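Jellora hand grippers, reviewed: can a machine's fingers tidy my jewelry yet?

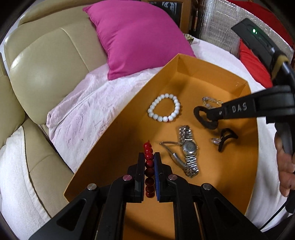 I've been waiting for a machine to do my chores since I was about six, so when the Jellora grippers came up for loan at our makers' club in Stoduslow I put my name down the same day. They're hand-held, worked by your own grip, and the idea is simple: you do the chore using only what a robot would have for fingers, and you find out very fast which chores are ready to be handed over. I started with laundry, moved on to the kitchen, and left the small stuff for last, thinking it would be a disaster. It was my favorite part! A strand of dark red beads pinched between two fingertips, held upright over an orange cardboard tray - that sold me on the whole thing. I'd have bet on beads being impossible.

The dark blue pad gets a lot of the credit. I tried the same kind of job with a bare-tipped pair from Engelhardt in December and dropped nearly everything thinner than a pencil. With the Jellora I could pick up a metal watch band, a pen, even a hair tie if I came at it from the side. Thin chain is still miserable. If it lies flat you can chase it all over the tray, and if it's tangled, forget it. Two hands' worth of gripper helps a little, one to hold and one to tease, but my own fingernails would have had it done before I got settled in my chair.

So how close are we? For sorting things with some thickness to them, closer than I thought. I timed myself putting away a drawer of odds and ends: 11 minutes with the grippers, under two by hand. That sounds bad, but a machine that took 11 minutes while I was out walking the dog would be fine by me. Folding a fitted sheet took 47 minutes and I don't want to discuss the result.

My neighbor Orsolya Pintér packs parts at the Drernness plant and borrowed them for an evening. She loved the grip and hated the wrist, which gets tired quickly and makes it awkward to reach into corners. She's right about that. I'd also like a softer spring.

At around 300 dollars for the pair they aren't an impulse buy, and most people should borrow before spending. I'm buying a set anyway. Next up is the cutlery drawer, then socks.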